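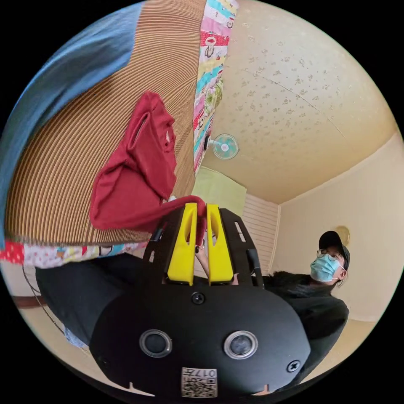
Two yellow gripper fingers on a black mount.

Why Do Soccer Teams Warm Up?
A page for young readers from the Grotedon Youth Soccer Program

Before every match, players spend time getting their bodies ready. This is called a warm-up. A soccer half lasts 45 minutes for adults, and players may need to sprint at any moment.

When you begin to jog, your heart beats faster. It sends more blood to your muscles. Warm muscles stretch more easily than cold ones. 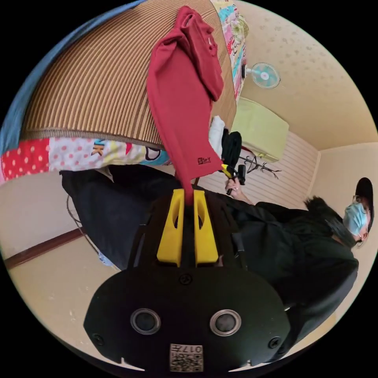 A good warm-up starts slowly. Players jog, skip and step sideways. After that, they pass the ball in pairs. Each pair stands 7 yards apart and uses both feet.

Goalkeepers have a warm-up of their own. They practice catching low balls first and high balls later.

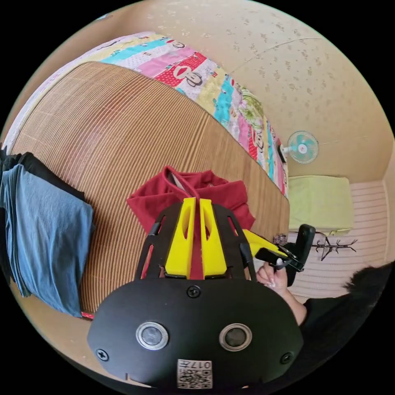 A dark red garment on a bed, behind the yellow fingers.

Coach Greer Aitken leads the under-nines at Guthrie Field. Her players finish with a game called Plarkell, in which two teams try to keep the ball inside a small square. In December the game is played indoors.

Words to Know
Muscle: a part of the body that helps you move.
Sprint: to run as fast as you can.
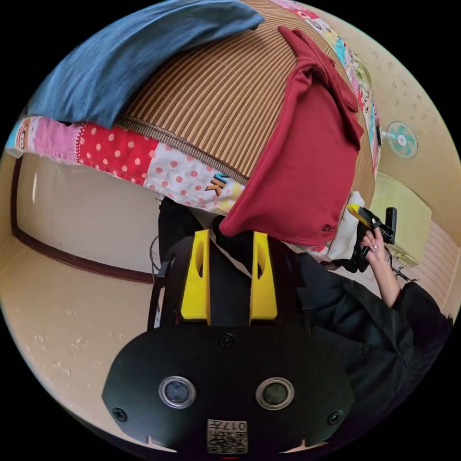

Yellow fingers, side by side.

Players should drink water before the warm-up and again when it ends. Anyone who feels pain should stop and tell the coach.

Page reviewed 19/02/2024 by Lachlan Paterson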